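# Beginner Running Program — Progress Report, December 2022

Prepared by Sevim Yurt for the Honorato Fund

Hello everyone, and thank you again for your patience with me while I pulled this together. I know the report form asks for a page, and I know I went over last time as well, but there is a fair bit to tell you and I would sooner you had it all in one place than in a string of emails through the summer.

For anyone new to the grants team, the short version is that the fund pays for a free couch-to-finish-line running program based at Bolluvton, for adults who have never run an event before or who haven't run since school. We train on the oval and the river path twice a week, once in the early morning and once after work, and everyone who wants to can enter the Stoketti Half at the end of it, or the shorter 10-kilometre event on the same course. Your money covers the coaching hours, the first aid cover, the shoe subsidy and the entry fees for people who would otherwise go without.

## Who has joined

We set ourselves a target of 90 runners when we applied and we now have 100 on the books. I was nervous about that number in the early weeks. The first information night was a quiet one, with heavy rain and the football on, and I drove home wondering whether I had talked us all into something too big. Then the library let us put a flyer on the front desk and the physio clinic started handing them out, and enrolments came in steadily after that.

Of those 100, 55 have said they'd like to have a go at the half. The rest are aiming for the 10 or would simply like to keep turning up and see how they feel closer to the day, and I'm very happy with that. When we wrote the application I think I leaned too hard on the half as the thing everyone would be working toward. Several people have told me they signed up in spite of the half marathon and not for it! I have since changed the wording on the flyer so that it talks about running with company first and mentions the event further down.

We do lose people along the way. Shift changes, sore knees, a new baby, a move interstate. I ring anyone who misses two weeks in a row, just for a chat, and a good many of them come back the week after. I'd like to keep doing that for as long as the numbers let me.

## Training so far

The morning group has turned out to be the stronger one, which I wouldn't have guessed. They are mostly parents and nurses, and they've got the whole thing down to a fine art — warm-up, run, stretch, gone. The evening group is bigger and chattier and takes longer to get going, and the coaches have learned to start the warm-up walk on time whether or not everyone has finished catching up.

All runners began on run-walk intervals. The plan we submitted had everyone moving to continuous running at the same point, and I'm reporting a change there. We found that the jump was too steep for about a third of the evening group, so we've split it in two and let the slower half stay on intervals for as long as they like. Nothing in the race rules stops a person from walking parts of the half, and the organisers have confirmed to us that the finish stays open long enough for it. The coaches now teach walk breaks as a proper way to cover the distance, and the mood on the long runs has lifted noticeably.

Hills are still the weak point. Bolluvton is flat as a tack and the Stoketti course has that long drag up past the reservoir in the second half. We have been using the overpass ramp for repeats, and after the break I'd like to take each group out to the course at least twice so that the climb isn't a surprise.

## Food and fuelling

You asked in your last letter how the eating-before-running talks were going, so I'll give that its own section. We've run these as a short chat after training, with tea, and they have been the best attended thing we do apart from the running itself. The message is kept very plain. Eat something you already like, keep it simple, leave yourself enough time before you head out, and try it on a training day well before you try it on race day. Toast is the clear favourite in both groups, with bananas next and porridge a distant third.

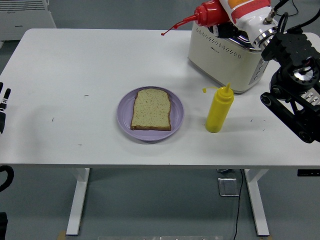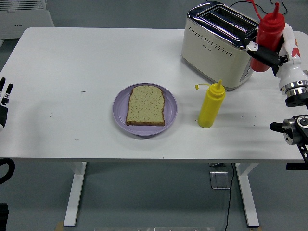
The questions people bring to these chats are very sensible ones. How long before a long run should I eat? Do I need those gels? What if I can't face anything at five in the morning? The coaches answer what they can and pass on the rest, and anyone with diabetes or another health condition is asked to speak to their own doctor. We have two runners in that position and both have done so and are training happily.

On gels, our advice has been to save the money unless you're doing the half and expect to be out there a good while. A few of the keener ones have been buying them by the box regardless, and that's their business.

## Shoes and gear

The shoe subsidy has gone further than planned, thanks to Vasarent agreeing to a discount for our runners on last season's models. Each person is fitted in the shop and pays a small share, and we pay the balance from the grant. I had pencilled in a waiting list and we haven't needed one yet.

We also bought reflective vests for the evening group out of the same line. I should have put these in the original budget, as half the river path has no lighting to speak of, and I'm sorry for leaving them out. The cost was small enough that it sat within the allowance you give us for moving money between lines, but I wanted you to hear it from me.

What I got wrong was sizing. I ordered far too many mediums. The supplier has been good about swapping them and the right ones should be with us before training starts up again.

## Money

Spending is tracking close to plan. Coaching is exactly where it should be for this stage. First aid is a little over, as we now send a first-aider with each of the split evening groups. Shoes are under. We have $700 left unspent in the printing and publicity line, and with enrolments full I can't see us needing it, so I'd like your permission to move it across to transport. It would go toward hiring a minibus for the course visits I mentioned, which would be a great help to the runners who don't drive.

If you'd prefer the money stay where it is, please say so and I'll see what can be done with car-pooling. The full ledger is attached separately, along with the receipts in date order this time (lesson learned).

## Things I'm keeping an eye on

Heat is the main one. We bring the evening session back by an hour over summer and cancel outright on extreme days, and the coaches have the final say on the spot. We've cancelled once so far, and I had a couple of grumbles about it, though the same people thanked us when they saw the forecast had been right.

The second is our use of the oval. The council is resurfacing the car park and there may be a few weeks when we can't get in by the main gate. I've walked the back way along the creek and it's fine for those on foot, but it won't suit our two runners with prams. I'm talking with the council about leaving the side gate unlocked on training mornings and will let you know how I get on.

The third is me, I suppose. I'm doing the phone calls, the enrolments and the ledger, and I'm also meant to be learning to run with the evening group. One of the coaches has offered to take over enrolments from the new year and I've said yes, please. It doesn't change the budget, as she'll do it within her paid hours.

## What happens next

Training stops for a fortnight over the holidays, and everyone goes home with a one-page plan to follow at their own pace. When we come back, the long runs build a little each week, the course visits begin (minibus or no minibus), and we lodge the group entries for the Stoketti. The event is in March and I'd love to have some of you there at the finish. There's a good patch of shade near the timing tent, and our lot will be easy to find because they'll be the loud ones.

My next report will come after the event, with finish numbers, the runner survey and the closing accounts. Could you please let me know about the transport money before the break if you can manage it? The hire company is holding a booking for me and I'd like to either confirm it or let it go.

With warm thanks to you all,

Sevim Yurt
Program Coordinator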